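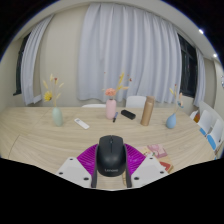
Getting restaurant leftovers home in one piece

I eat out way too much, and I almost never finish my plate, so my fridge is basically a museum of other people's cooking. These are the things I do now so that day-two dinner is worth eating.

Ask for the sauce on the side of the box

If there's anything crispy on the plate, get the sauce in its own little cup. The folks at Ghoneim will do this without blinking, even if they've already dressed the rest of the table's food. Same goes for pickles and raw onion, which will take over everything they touch by morning (ask me how my baklava tasted in June).

Crack the lid in the car

Fries, fried chicken, egg rolls, all of it. I open the lid a finger's width and drive home with the window down. The car smells for four days and I've made my peace with that.

Pizza goes in a hot oven, on a hot pan

I put an empty sheet pan in the oven while it heats to 455, then slide the cold slices straight onto it. A thin slice takes roughly six minutes. The thick square kind they make at Clusetti wants longer, and I lay foil loosely over the top so the cheese doesn't brown before the middle warms up. Svatopluk Hrubý, who I've been splitting pizzas with since college, does his in a dry skillet with a lid and swears by it. His crust is crunchier than mine, I'll give him that, but you can only fit one slice!

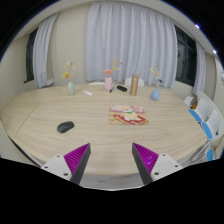
Back to the foil for a second: don't press it down. I did that once with a mushroom and sausage and peeled off the entire top in one sheet.

Rice needs water

Break up the clumps with a fork, sprinkle on a spoonful of water, cover it and microwave in short bursts. And get it into the fridge soon after you're home, don't leave it sitting on the stove all evening while you watch a movie. If it's plain rice and there's a lot of it, fry it with an egg and whatever vegetable is looking sad.

Steak, gently

Cold is my favorite, sliced thin over salad. If you want it warm, use a low oven until it's barely there and then a quick sear. Reet Strazds taught me that one after I ruined half a ribeye from Numonness in the microwave, and it was not a cheap ribeye.

Write on the box

Masking tape, a marker, what it is and the day you brought it home. My rule is four days at most, then it's gone. I used to sniff and guess. I don't anymore.

Things I've given up on

Calamari. Fish tacos, once they're put together. Anything with a poached egg. And the soufflé pancakes from Munach, which I have carried home twice now and eaten both times with a spoon, standing up, kind of mad about it.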